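Carrot sambal and a very full Sunday-best table

1/14/20

So I promised the carrot sambal recipe to at least three people over the holidays and then did nothing about it, as usual. Yolandi Xaba has now messaged me twice (the second time just a row of carrots) so I'm sitting down with a cup of tea and getting it written before I have to go and fetch the boys.

For anyone new, this is the sharp, cold, crunchy carrot side dish my mother put out with every curry, every stew and quite a few things that didn't need it. It's raw carrot, onion, green chilli, vinegar, a bit of sugar and salt. There is no cooking at all. I've eaten it on toast with cheese and I would do it again!

I grew up thinking everybody had it. Then I moved to Flastcombe and took a bowl to a lunch at Anel Pretorius's, and Unai Goicoechea asked me if it was a salad or a pickle. I still don't have an answer for him. It's sort of both? You make it an hour before you eat, so it hasn't had time to turn into a proper pickle, but it isn't a salad either because you'd never sit down to a plateful. Well, I might.

What you need:

495 g carrots, peeled (this is what my bag weighed after peeling, so please don't go shaving bits off to match)
1 small red onion
2 green chillies, or one if you're feeding children
45 ml white vinegar
1 tablespoon sugar
1 teaspoon salt
A handful of fresh coriander

Grate the carrots on the big holes. I know people who use the food processor for this and I've tried it, and I find you get thick little logs that never soften properly. By hand you get long, floppy strands, and they soak up the vinegar much better. Hold the carrot at a slant and go the full length of the grater in one push. Stop when you've got a stub left and eat the stub.
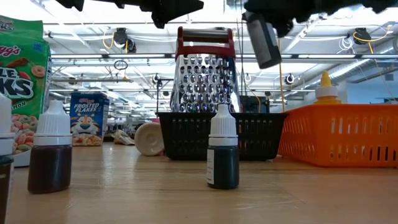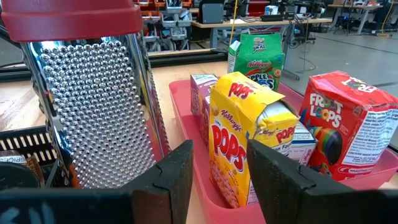 Slice the onion as thinly as you can stand to. Put it in a bowl with the salt and scrunch it with your fingers for a minute, then leave it alone for ten. It goes pink and a bit slimy and you'll think you've ruined it. Rinse it, squeeze it out hard, and it'll be sweet and mild and won't follow you around all afternoon.

Then stir the sugar into the vinegar until you can't feel any grit under the spoon. Carrots in, onion in, chillies chopped fine (seeds and all for me), pour the vinegar over and toss it with your hands. Wash your hands after. Wash them again. I rubbed my eye at Christmas and missed pudding.

Cover it and put it in the fridge for an hour. The coriander goes in right before it gets to the table, otherwise it turns dark and sad.

Now, arguments. Refilwe Gumede puts grated cucumber in hers and says it's better. It is very nice on the day, but by the next morning there's a puddle in the bottom of the bowl, so if you want leftovers I'd stick to carrot. Bheki Shabalala does his with lemon juice and a spoonful of mustard seeds popped in hot oil, and I have to admit that one is lovely with fish. I made it his way in May for my sister's birthday and there wasn't a strand left to take home. I've also had one with grated pineapple in it, at a wedding, and I'm not ready to talk about that.

It keeps for three days in a jar with the lid on. Day two is my favourite, when the carrot has gone a little bendy but still has some bite. If it tastes flat, it wants salt. If it makes you cough, a bit more sugar.

We had ours last night with lamb curry and far too much rice, and Anel took what was left home in an old ice cream tub. I would like the tub back please, Anel. It's the one with the good lid.

Next time I'll do the beans in curry sauce, if I can find the card my mum wrote it on. I think it's inside one of the other cookbooks, but I've been through four of them already and so far all I've got is a bus ticket and somebody's recipe for fudge.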